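## 4. Clearing and sorting as a household chore

Most claims about household robots are made on single tasks done once, with the object placed where the robot expects it. Tidying is a harder test. A person who clears a bathroom shelf or a kitchen drawer handles soft things, clear things, and things that lie against each other, and does so without being told what any of them is. In this section we ask how much of that work an industrial arm can do with a general grasping program and no object models.

### 4.1 Task

We reduced tidying to moving items from one open metal bin to another. The bins stand side by side and share an edge. The robot must empty the first bin, one item at a time, and may not drop anything outside the second. A trial ends when the bin is empty or when the arm has made 16 attempts. We ran 300 trials in July, in the Myung laboratory, using the Trurik grasp planner described in Section 3. The settings of the planner were fixed before the first trial and were not changed.

The items came from the Corlow list, a set of ordinary goods bought from discount stores. We poured them into the bin from a cardboard box and left them as they fell, with one exception: if an item landed on the rim or outside the bin, we poured again. We did not separate items that touched.

Two outcomes were recorded. The first was whether the bin was emptied within the attempt limit. The second was the type of failure on each missed attempt, coded by two raters working from the video and the gripper log. Where the raters disagreed, the attempt was coded "unclear" and left out of the breakdown by type.

### 4.2 What makes the chore hard

The difficulty has little to do with weight. Everything on the Corlow list can be lifted by a child. The trouble comes from surfaces and contact. Clear cups return poor depth readings, and the planner often sees the bin floor through them. Mesh and cloth give good readings but change shape when the fingers close, so that a grasp planned for one outline is carried out on another. Items in a corner leave room for the gripper on only one side.

Contact between items adds a second problem. When two things touch, the planner may take them for one and aim at the middle, where there is nothing to hold. Lifting one may also drag the other. We counted a dragged neighbor as a failure only if it left the bin or fell from the gripper over the rim.

The bin itself matters more than we had planned for. Bare metal reflects bright items, and a reflection on the wall can look to the camera like another item behind it. Zultevero bins with a matte liner would remove much of this, and we considered them. We kept bare metal for the main trials, as it is closer to a sink or an oven tray.

Figure 7 gives a typical case. The glass-like cup is at the back left corner with an orange bath pouf directly in front of it, and the pouf touches a blue box. The tape dispenser meets an orange cup that lies on its side. Bins with this much contact were common in our trials.
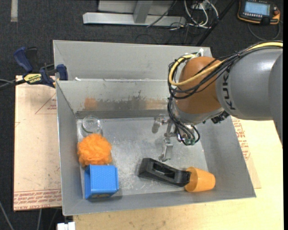
Vol. 17, No. 2

**Figure 7.** Bin-clearing task with five household items. The second bin is behind the first. An orange smudge of reflection can be seen on the back wall, above the clear cup.

### 4.3 Discussion of the task

A reader may object that a bin is easier than a home. We agree. There are no drawers to open, no one walks past, and the robot does not have to decide where a thing belongs. The arm is also bolted down and costs far more than any household would pay. Our results should be read as an upper limit for this planner on this kind of work, and we would expect lower scores on a mobile base.

The task is still closer to a chore than the usual test of picking up a block from a flat table. It also has a direct match on the shop floor, where returned goods are sorted by hand out of totes. Operators there work under a time limit, which we did not impose. A slow robot that clears every tote might be of use overnight, but a fast one that leaves the clear items behind would still need a person at the end of the line.

Section 5 reports the clearing rate by item type and the failure codes for each. Trials with the matte liner are reported separately in Section 5.3.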